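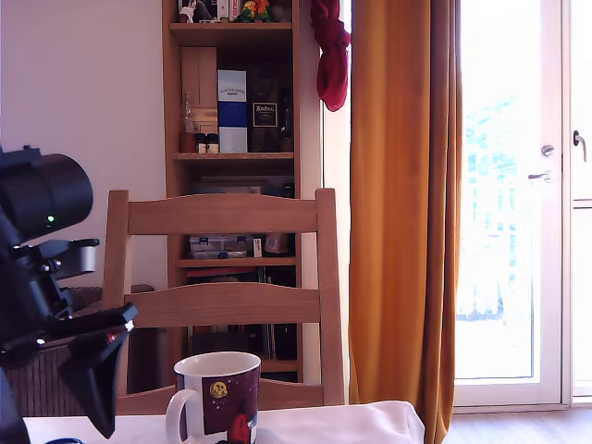
Plovemus Ceramic Mug

We love this one for slow mornings! It's nicely heavy in the hand, and the handle has room for big fingers (Theerawat Luangrath in our glaze room insisted on that). Tea stays warm through a whole chapter — maybe two if you read fast.

Sold in sets of 2, 4 or 6
Dishwasher and microwave safe
Fits most car cup holders once the lid is on (lid sold separately)

New prints go up every March, and orders placed by Friday noon ship the same day.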